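Indoor air in small offices is drier than most tenants assume, says Yesenia Llanos, who audits ventilation for Galanis.

Her May survey covered 61 rooms. "Humidity sat low wherever the supply fan ran overnight," she said. "Put it on a timer and the readings recover."

She logs each room for seven days and ignores the first, while the sensors settle. Desk height matters more than brand. "A logger on top of a bookshelf reads the ceiling."

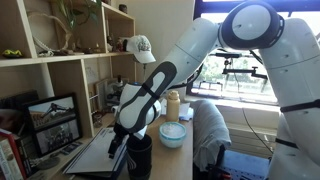
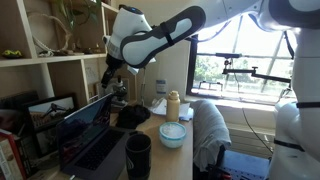 Filters are changed every 3000 hours under the Feslow contract. Llanos would prefer a pressure reading as the trigger.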